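How I clean up hand-held gripper demonstrations before training

I've had enough emails asking how we went from a policy that worked one time in three to one that mostly behaves that I thought I'd write the whole thing up properly. It's a method for sorting and trimming demonstrations recorded with hand-held grippers, and there isn't any clever maths in it. If you can write a short Python script and you're willing to sit and watch your own recordings for an afternoon, you can do it.

A bit of background first. Our project is called Skisska, and it's about two-handed assembly: one gripper steadies a part while the other does the fiddly bit. We record people doing the task with a gripper in each hand, then train a policy on those recordings and run it on a pair of arms. My half of the project is everything between the recording and the training, so if you're hoping for a guide to network architectures, sorry, wrong page! Crescencio Cárdenas wrote the training code and he's far better at explaining it than I am.

What you need before you start

You need your recordings stored one episode per folder, with the gripper poses, the gripper openings and the head video all on the same clock. If they aren't on the same clock, stop and fix that first. I once spent most of a Friday chasing a strange lag in the left hand that turned out to be two machines disagreeing about the time, and no amount of trimming would have cured it.

You also need a copy of the raw data that you never touch. I keep ours in a folder called raw and set it to read only. Everything I do afterwards produces a list of which episodes to use and where each one starts and stops, so the recordings themselves stay exactly as they came in. It makes changing your mind very cheap, and you will change your mind.

Step one: throw out the broken ones

We started with 2,000 episodes. The first pass is dull and automatic. I drop any episode where tracking for either hand goes missing for longer than half a second, any episode with gaps in the video, and anything shorter than two seconds (those are nearly always somebody pressing the pedal by mistake). That left us with 1,834.

Don't be tempted to fill the long tracking gaps with a smooth curve. I did it for weeks. The curves look lovely on a plot and they teach the policy to glide straight through places where the real hand went round something. Short gaps of a few samples are fine to fill, and I use plain straight lines for position and leave it at that.

Step two: find the real start and the real end

People don't begin the task the moment recording begins. They settle their elbows, they have a look at the parts, they open and close the grippers once for luck. All of that goes into your data, and the policy learns it faithfully. Our first one used to hover and twitch for ages before doing anything, and it had learned that from us.

I mark the start as the first moment when either gripper moves faster than a small threshold and keeps going for a third of a second. Then I back up by ten samples so the beginning isn't clipped. The end is the same thing run backwards. Pick your threshold by plotting the speed of both hands for twenty or so episodes and looking at where the resting wobble sits. Ours came out different for the left and right hands, so I set them separately.
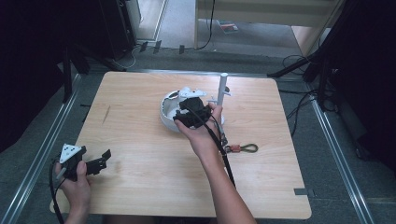
The place where this gets awkward is when one hand is waiting for the other. With two grippers you get long stretches where one is nearly still and perfectly busy, doing the job of holding or simply standing by, and a script that cuts out slow parts will happily cut those too. So I only ever trim when both hands are slow at the same time, and only at the ends of an episode. Pauses in the middle get looked at separately, in step three.

One more thing on starts: check what your operators do with the grippers between episodes. If they put the parts back while the recording is still going, your "end" will be the reset and you'll be training a policy to undo its own work. Ours did precisely that for a day and it was very funny to watch, and then rather less funny when I had to find all the affected folders.

Step three: sort the pauses

Pauses in the middle of an episode come in two sorts. There are the useful ones, where a person waits for a part to seat or checks that both sides line up, and there are the ones where they've lost their place and are thinking. Keep the first sort and shorten the second.

I tried to do this automatically and gave up. What works for us is a little viewer (we call it Cleretti, don't ask) that jumps to each pause longer than one second and plays a bit either side. I press K for keep and S for shorten. After the first hundred you get quick, and with a cup of tea and some music on it's almost pleasant. I'd suggest stopping after an hour all the same. My own choices got noticeably sloppier towards the end of long sittings, and I had to redo a batch.

When I shorten a pause I don't cut it out completely. I leave a quarter of a second, because a hard cut makes the gripper jump a tiny amount between samples, and those jumps turn into jerks on the real arm. Check the join! Plot position across it and if there's a visible step, move the cut a few samples along until there isn't.

Step four: group by how the person did it

I nearly left this step out of the project altogether and it made the biggest difference of the lot. Given the same task, people do it in different orders. Some bring the right gripper in from above, some come in from the side, and a few of our lot start with the left hand and swap halfway. Each way works perfectly well. Mixed together, though, they gave us a policy that set off one way and then seemed to reconsider, and ended up somewhere between the two where there was nothing to grab.

To group them, I take the path of each gripper, stretch every episode to the same length, and run ordinary k-means on the result. Try a handful of different numbers of groups and then go and watch five episodes from each one. You'll see fairly quickly whether the groups mean anything to a human being. If two of them look the same to you, merge them.

We ended up with four groups that made sense and a leftover pile of 140 episodes that didn't fit anywhere. I watched every one. Plenty were perfectly decent recordings of somebody recovering from a slip, and I put those to one side in their own folder. They weren't in the runs I'm writing up here, but we've got plans for them.

Step five: train on one group first

Take your biggest group and train on that alone. Ours had 513 episodes in it, a good deal less than the full set, and I fully expected it to do worse. It did much better. The arms went in, did the thing in one consistent way and came out again, and we had a lot of confused faces in the room for a minute or two.

After that, add the other groups one by one, with a label on each episode saying which group it came from. The policy gets the label as an extra input, and when we run it we pick one label and stick with it. Adding the second group helped a little. The third made no difference that I could measure, and the fourth made things slightly worse, so we left it off. Yours may well go differently, so please do run it and see.

Keep everything else fixed while you do this. Same number of training steps, same seed list, same test positions for the parts. I mark the test positions on paper and tick them off as we go. Two of us score each attempt without talking to each other and we compare afterwards, which has settled a few arguments over what counts as "in".

Things that tripped me up

Left and right got swapped in one batch when the grippers were plugged in the wrong way round. The script didn't complain and the training didn't complain either. Now I ask everyone to begin each session by lifting the left gripper on its own, and the script checks for it.

Downsampling came back to bite me as well. I'd halved the rate to save disk space before doing the trimming, and the short closing movements of the fingers nearly vanished. Do the trimming at the full rate and downsample last.

Then there's operator drift. Our recordings from December were noticeably faster than the earlier ones, simply through practice, and k-means had quietly put them in a group of their own until I stretched everything to the same length. If you skip the stretching you'll end up sorting by speed.

I haven't tried any of this on soft materials, and the Barreto dataset that people keep asking me about uses one hand only, so step two would need simplifying and step four may not matter as much. The sorting script and the viewer are both on the Likidberg page under tools. The viewer still crashes if you press S twice very quickly, so save as you go. If you get stuck on the thresholds, send me a speed plot from a few of your episodes and I'll have a look.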